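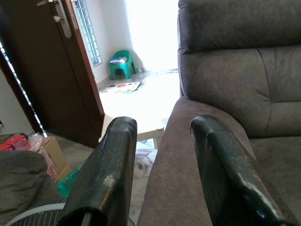 Stellow Robotics User Forum
Grippers and End Effectors > Comparisons
Thread: Parallel finger selection for domestic evaluation – Stellow block fingers or Nevura compliant set
5 replies

benchlead_hfx
Posted in December
Member, 38 posts

Our group is preparing a procurement recommendation for household manipulation work and would welcome comment from members who have operated both of the following on the same arm:

1. Stellow block fingers (rigid core, moulded outer skin)
2. Nevura compliant fingers, long version

The arm is a Kobzar with the standard wrist camera bracket. Evaluation takes place in furnished living areas. The task list covers lever door handles, clearing a low table, lifting cloth items and picking up soft plastic packaging from a tiled floor.

The dark green block fingers have been in use for 1703 logged grasp cycles. The outer surfaces are scuffed, the left finger has a paler abrasion mark partway down its face, and the right tip is chipped. I would appreciate advice on whether wear of this kind should trigger replacement before the comparison begins.

tolerance_stack
Senior member

In our organisation, cosmetic scuffing is not grounds for replacement. Chipping at the tip is assessed separately, as it alters the contact line when gripping thin material. We close the fingers on a strip of paper at three points along the tip and pull. If the paper slides at any of the three, the pair is withdrawn. Both fingers are always replaced together.

I would also record which surface is worn. Abrasion on an outer face generally indicates contact with furniture or door edges during the approach, and says little about grip.

marrickville_lab
Member

I must respectfully disagree with the previous reply on one point. A comparison between worn block fingers and a new Nevura set will favour the Nevura set on fabric and plastic film, whatever the paper test shows. If the result is to support a purchase, both sets should be new, or both should be run in to the same cycle count. Anything else will be questioned at review.

On the substance, we found the compliant fingers superior on bags and cloth and clearly inferior on lever handles. They flexed under the downward load and released early in 2 of our door trials. The block fingers did not release in any.

tolerance_stack
Senior member

The point about review is fair. I would still run the worn pair as a third condition, as it represents what an operator will have on the arm after a season of use. A recommendation based only on new parts has limited value to the people maintaining the equipment.

wristcam_admin
Moderator

Members have so far confined their remarks to grip, and I would ask the original poster to consider the camera as well. With the fingers open, the low white table and the sofa armrest are well placed in the gap between them. The fingers nevertheless take up a good deal of the lower half of the view, and anything on the floor close to the wrist will be difficult to track.

Two further observations:

The top edge of the right finger carries a strong highlight. A matte skin is preferable if the controller uses finger edges for visual alignment.

Exposure is set for the near room, and the area past the open door is partly washed out to white. If the trials include travel through that doorway, I suggest fixing exposure separately for each room. The Lusomik controller permits this under saved profiles. Automatic exposure in our own trials produced a visible lag at the threshold – long enough to spoil the first handle approach on most runs.

benchlead_hfx
Member

Thank you to all who have replied. The plan has been revised as follows.

Condition A: new block fingers
Condition B: new Nevura fingers
Condition C: existing worn block fingers, subject to the paper test

Exposure will be locked by room using Lusomik profiles. Handle trials will be scored separately from cloth and packaging trials, so that a weakness in one category is not averaged away. I remain unconvinced that the highlight matters for our controller configuration, which does not use finger edges, but I will ask Stellow whether a matte skin is available in this size.

Spare fingers are on order and trials will commence once they have been received and fitted.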